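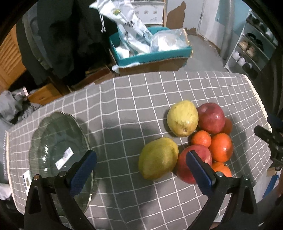

## 4. Wiring the second battery relay

I fitted mine to a Foltex split-charge kit in the back of an old diesel van, so if yours is the Jernex version the plugs will be a different shape but the order is the same.

1. Take the negative lead off the starter battery and tuck it well out of the way. Do the leisure battery too!
2. Screw the relay to the inner wing with the terminals facing down. I used the spare hole behind the washer bottle (you may have to drill one, mind the brake pipe).
3. Run the thick red cable from the starter battery to terminal 1, with the big fuse as close to the battery as it'll go.
4. Second red cable from terminal 2 to the leisure battery, fuse at that end as well.
5. Black wire to bare metal. Scrape the paint off properly, I didn't the first time and spent an evening chasing a click.
6. Leads back on, negative last.

**Caution:** don't run the cable over the exhaust shield, even clipped up.

**Note:** the long loom is 900 mm and the short one 400 mm. Sorin Softić got by with the short one on his, but his battery sits under the passenger seat.

Start the engine and let it idle for a minute or two. You should hear the relay pull in. If you don't, check the fuses and then go to section 7, where I've put Lumturie's meter readings.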